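4.2 Recording a pick-and-place set 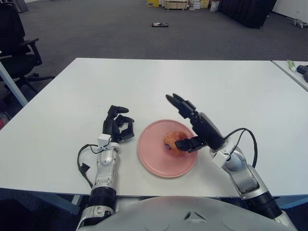
Before you start, check that both wrist cables can move freely through the full reach of the arms.

1. Place the plate and one object within reach of both hands.
2. Open a new session in Skillitz and enter the task name.
3. Move both arms to the ready pose and wait 2 seconds.
4. Press Record. Guide the hand to the object, grasp it and lift.
5. Set the object down, then press Stop.
6. Mark the take Keep or Discard.
7. Repeat until you have 20 kept takes, moving the plate a little each time.

Note: Keep slow takes - discard only those with a dropped object or a lost signal.

Caution: Do not reach over the table while the arms are powered.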